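Food & Cooking > Cooking for Groups > Costs and Portions

How do I work out the real cost of a shrimp starter?

posted by millrace_kit

I help cook for a monthly dinner at the community hall in Fenbridge. It's a set menu, starter, main and dessert, and people pay in advance. We are supposed to break even. The last two times we did a shrimp starter we lost money on it, and I can't find where.

The way I do it now is simple. I look at the price on the bag, look at the weight on the bag, divide one by the other, and then multiply by what I think goes on a plate. On paper it looks fine. Then on the night we run out before the last table and someone has to go out and buy more at the full store price.

We buy frozen, head on and shell on, and peel it ourselves. The supplier is Coughlan, who also does our fish, and I have no complaint about them. The bags are what they say they are.

What I would like to know:

Do I cost it on the frozen weight or on something else?
How much should go on a plate for a starter?
Do you count things like lemon and butter, or is that too small to bother with?

I would also take any advice on how to lay this out so somebody else can do it when I'm away. I keep my numbers in a notebook at the moment and I'm the only one who can read it.

dunlin44

Buy the peeled ones. Saves all this.

For a starter I just do a small handful each and nobody has ever complained to me. Lemon is cheap, I wouldn't count it.

Efa Voyle

You are costing the wrong weight. The number on the bag covers heads, shells and often a coat of ice, and none of that gets to the plate. You need the weight of what you can serve, and the only way to get it is to thaw and peel one bag and weigh it.

I did this for our own dinners in September with a bag bought for $9. It weighed 741 grams frozen. After thawing, draining, taking the heads and shells off and pulling the veins, I had 400 grams of shrimp. So a bit more than half. If I had costed it on the bag weight I would have been short on every table, and I suspect that is what is happening to you.

Your number will be different. Size matters a lot, and so does how much ice is on them. Do your own bag, and do it again if you change the size or the supplier.

Peeled ones are fine, but work them out the same way before you switch. They can have ice on them too, so thaw and drain a bag and weigh what's left. Then compare the cost per plate. The price per bag won't tell you which is the better buy. You should also think about whether you use the shells. We make stock with ours and it goes into the main, so to us they are worth something.

On portion size, we serve 80 grams of raw peeled shrimp as a starter when there is bread with it. They lose some weight in the pan, so always say in your notes whether the weight is raw or cooked. That one caught us out. One person wrote down a cooked weight, the next person took it for raw, and the plates looked mean. If there is no bread and no salad you may want to go higher.

With my bag that comes to five plates, so $1.80 a plate for the shrimp alone.

Yes, count the butter and lemon. For one plate it's nothing much, but a room full of people eats a lot of butter. I add up everything in the small-items group for the whole night (butter, oil, lemons, garlic, parsley, paper napkins) and divide by the number of plates. Napkins are on that list because for a long time they were on no list at all and somebody was paying for them out of pocket.

I don't agree with the handful method above. It works when one person plates everything. With four people plating, you have four sizes of hand.

As for how to lay it out for someone else, this is the sheet we use, written as steps. It lives in the kitchen drawer at Drarcombe and anyone can follow it.

1. Thaw one bag overnight in the fridge, in a colander with a bowl under it. Don't leave it out on the counter. Write down the frozen weight before you start.

2. Drain well and pat dry with paper towels. Water left on the shrimp weighs something and will make your result look better than it is.

3. Peel, take out the veins, and weigh what is left. Write this number next to the first one and label it "raw, peeled."

4. Divide the price of the bag by the peeled weight. That gives you the cost per gram. Keep all the decimals at this stage and only round at the end.

5. Put shrimp on a plate and look at it before you settle on a portion. Use the plates you will serve on, since the same amount looks like a lot on a small plate and like a mistake on a large one. Any table will do, and a plain calculator is enough for the sums. Change the amount until it looks right, then weigh it.

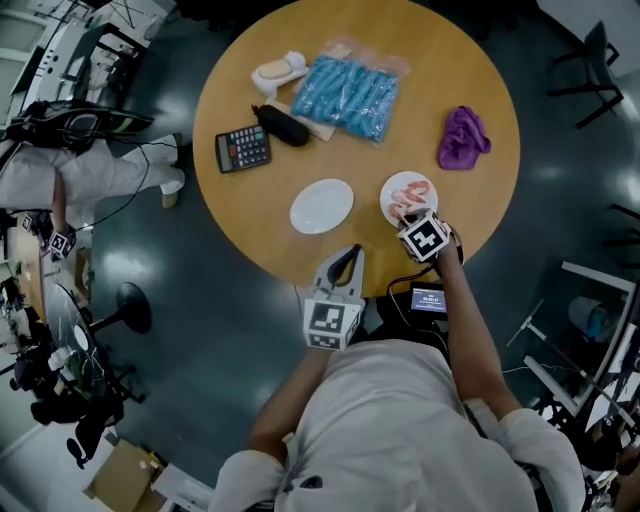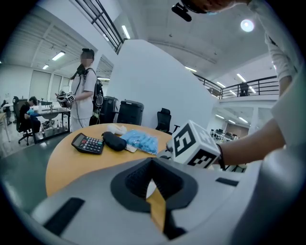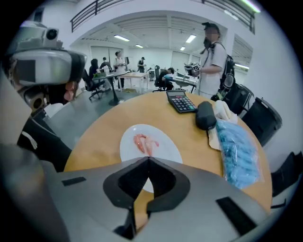
6. Multiply the cost per gram by your portion. Add the small-items share and the bread. That is your cost per plate.

7. Work out how many bags to buy. Multiply the portion by the number of people booked, add a little for spares, then divide by the peeled weight of one bag. Round up to a whole bag every time. An extra bag can stay frozen for the next dinner.

8. Put the sheet somewhere dry, with the date on it and the name of whoever did the weighing.

If you do the test with raw shrimp on a table, wash the table, the plates and your hands afterward, and don't serve what has been sitting out while you were doing sums. I only put out enough for one portion and leave the rest in the fridge.

One more thing. Check what your prepaid price is based on. We had a price that was set years before and never looked at again, and no amount of careful weighing was going to fix that. If your main and dessert are only just covering themselves, the starter may be taking the blame for the whole menu.

Reply from millrace_kit

Thank you, that explains it. I have been using the bag weight the whole time. I took a bag out of the freezer this morning and will weigh it tomorrow. We do throw the shells away, so I will ask the person who does the main whether she wants them for stock.

Do you put the spares in as extra people or as a percentage?

Reply from Efa Voyle

Extra people. We add two. It's easier to explain to whoever is doing the shopping, and there is always someone who turns up without booking.

Vavance

Adding to this because I cook for a lunch club and had the same trouble with mussels and then with chicken on the bone. The method is the same for both. Weigh what you bought, weigh what you can serve, and cost the second one.

I would get a second scale if you can. Ours died halfway through a Christmas lunch and we ended up guessing after all.

Also write the size of the shrimp on your sheet, whatever the bag calls it. We reordered once from memory and got much smaller ones, and the peeling took two people most of the morning.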